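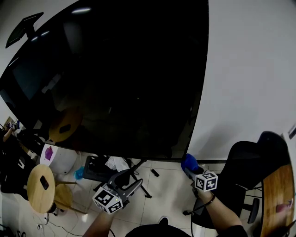
Chapter 4
Dividing Equity Among Founders

4.1 Why the split is set early

A new company has little to sell and little to pay with. Its shares are often the only thing it can offer to the people who build it, and the way those shares are divided affects hiring, fundraising and control for years afterward. This chapter covers the first division of shares, made before any outside money comes in. Later rounds are the subject of Chapter 5.

Founders tend to put the matter off. The talk is awkward, the shares are worth almost nothing on paper, and there is a product to finish. Delay has a cost. Once a customer or an investor appears, each founder has a firmer idea of what a given percentage is worth, and positions harden.

4.2 The Zumow case

Skye Munro and Catherine Cairns started Zumow, a scheduling service for small clinics, with an equal split and no written agreement. Munro wrote the software. Cairns kept her job at Groteck and worked on sales in the evenings. By August of their first year Munro was working full time without pay, and the two disagreed on whether the split should reflect this. A term sheet from Tipoki then arrived with a condition: all founder shares had to be placed on a vesting schedule before closing.

The legal work to repair the arrangement took 2156 dollars and delayed the closing. We return to the terms in Section 4.5.

4.3 Terms used in this chapter

Authorized shares: the largest number of shares the company may issue under its charter.

Issued shares: shares that have been given or sold to a holder. Ownership percentages are normally figured on these — unissued shares carry no vote.

Vesting: the process by which a holder earns the right to keep shares over time.

Cliff: a first period during which nothing vests. A founder who leaves before the cliff keeps no unvested shares.

Option pool: shares set aside for future employees. The pool reduces every founder's percentage on a fully diluted basis, so the founders' figures and the pool must together total 100 percent.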